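Serkodbridge homes to get kitchen waste collections from spring

10 Dec 2025

Households in Serkodbridge will have their food waste collected every week from April, after councillors approved a new contract with the recycling firm Pathak.

The service will begin with 523 homes in the Honis area before being extended to the rest of the town in the summer. Each home will be given a small indoor caddy and a larger lidded bin to put out at the kerb.

A trial in Skasau Road and nearby streets earlier this year collected over 1,000 kilos of peelings, leftovers and tea bags in its first month. Of the 100 homes invited to take part, 56 put a bin out in the opening week.

Vittoria Caruso, who manages waste services for the town, said most of the questions from residents had been about smells and space.

"People with small kitchens want to know where the caddy will go," she said. "It can sit on the worktop or under the sink, and we will take it back if you already compost at home."
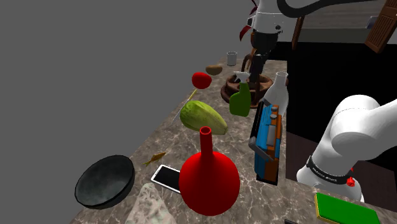 Kitchen worktop. Credit: Serkodbridge News library

Plastic bags of any kind will not be accepted at first. Residents can line the caddy with newspaper or leave it unlined.

Letters giving collection days will go out in February. Flats with shared bin stores will be contacted separately, and their service is not expected to start before June.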